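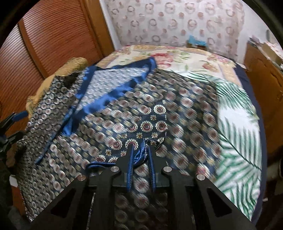 I have made my bed badly for most of my adult life, and it took a bedspread to shame me out of it. I bought mine in February, from a stall in Plesitz run by Zoi Kourkoulas (she remembers every piece she sells, and will ask after it). Navy, with rows of cream and maroon medallions and little gold flowers in between – I was gone before I'd asked the price!

The trouble with a print like that is the rows. A plain cover forgives you. This one shows every lazy tug, and if the medallions run downhill towards the pillows you'll see it from the landing.

So I rang Nosipho Mokgethi, who spent 11 years in housekeeping at a hotel, and begged for help. Start with the edge, she told me. Find the blue hem, get it level along one side, and only then go near the middle. I'd always done it the other way round, flapping the whole thing in the air like a parachute and hoping.

She also had views on satin. It slides, it bunches, and it will not be hurried, so you pinch the trim and draw it along a bit at a time, smoothing the cloth behind it with your other hand. My first go took 12 minutes and a fair amount of muttering. I'm down to three now, four if the cat's asleep on it, and I've started on the spare room.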